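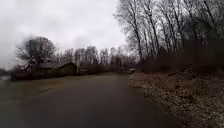
## Walking to work on a road with no shoulder, who does it?

**gendau_gal**

So I moved out past Watton in June and my new place is close enough to work that driving feels silly. Problem is the road. No sidewalk, no painted line on the edge, and it curves right where I'd want to see what's coming. My neighbor says everyone just walks it. My mother says I'll be flattened. What do you all do?

**mudflap200**

Face traffic. Always. I've walked a road like that for 4 years and the only close call I had was the one morning I got lazy and stayed on the right.

**Guoqing Ding**

Face traffic, yes, except on a blind curve that bends toward you. Then I cross well before the bend and cross back after it. Drivers hugging the inside can't see you until they're on top of you.

**mudflap200**

> I cross well before the bend

Disagree, sorry. Now you've crossed twice, and half the time you've got cars behind you that you can't see. I'd rather stay put and get up on the bank when I hear an engine.

**Guoqing Ding**

Fine if there's a bank you can stand on! Mine is a ditch full of brambles. And you won't hear the electric ones.

**pennyloafer**

Get a vest. I paid too much for a Drinine one and it's great, but the cheap kind at the hardware store is just as bright. Put it over the backpack or the backpack covers the whole thing (ask me how long I did that).

**gendau_gal**

Vest ordered. What about shoes? Wet leaves scare me more than the cars do.

**pennyloafer**

Old hikers, and change at your desk. I keep flats in a drawer.

**tallboy100**

Unpopular opinion but just drive. I tried walking for a month and showed up damp and cranky every day.

**mudflap200**

lol you're cranky when you drive too

**gendau_gal**

Ok, did it this morning, left at 7:15. Three cars, two waved, one did not slow down even a little. I stepped up onto the grass for that one. Going to try Guoqing's crossing thing on the way home and see which I hate less.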